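2 min read

The small software team at Watasari has spent most of the spring in a rented workshop in Pamville, patiently teaching its planner to keep two robot arms out of each other's way, and this month it finally shared the new version, called Drulus, with everyone on its mailing list.

The trouble with two arms - as anyone who has shared a narrow kitchen will know - is deciding who goes first. Drulus plans both arms together and checks the path again every 13 milliseconds while one of them is holding something small.

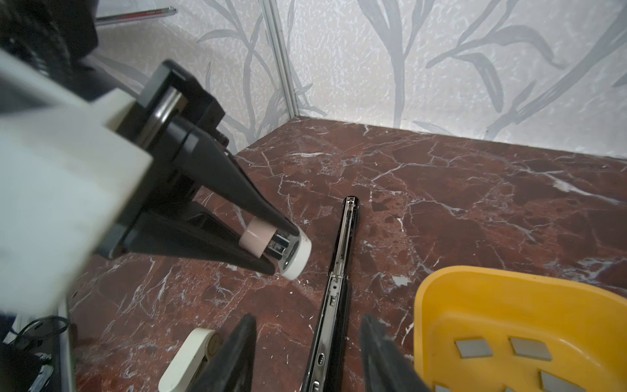 The team logged 600 practice runs on the old planner and another 600 on the new one, and says stops caused by the arms crowding each other fell from 290 to 257. That is a modest drop, they cheerfully admit, and they would like a bigger one before summer. A plug-in for Simard, the logging tool many of their users already have, is next on the list.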